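Cledesville Packing Firm Says It Doubts the "Box That Closes Itself"

CLEDESVILLE, April 2022 – Stubbs, the household moving and packing company, today published the results of its own trial of folding cartons sold as needing no tape. The company is not convinced.

Carton makers have been promising for years that a flat sheet with the right slots and flaps will hold its shape on its own. Stubbs bought 640 of them from two suppliers, Zindon and Leketti, and put them through ordinary packing work beginning in November. Crews folded them on kitchen counters, on floors and on whatever else customers had to offer.

By the end, 189 had been taped anyway. Another 40 were set aside with tears along an edge or a fold.

"We were told these would save us time, and maybe they do in a showroom," said Baltasar Tapia, head of packing at Stubbs. "I'd like to see the person who wrote the leaflet put one together at the end of a long day. A tab goes into a slot very nicely the first time. Ask me about the third."

Tapia also questions the claim that the cartons can be used six times over.

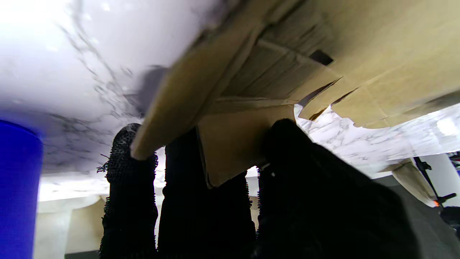

Reuse depends on the paper layers staying together, he said, and once they start to peel, the sheet belongs in the recycling bin whatever is printed in the catalog. Stubbs found no carton it would trust with dishes after a second trip.

The company will keep using plain taped boxes for kitchens and books. It may still buy the folding kind for linens and lampshades if the price comes down, and says it would look at a heavier version with an open mind and a roll of tape nearby.

Copies of the trial notes are available at the Stubbs office in Cledesville.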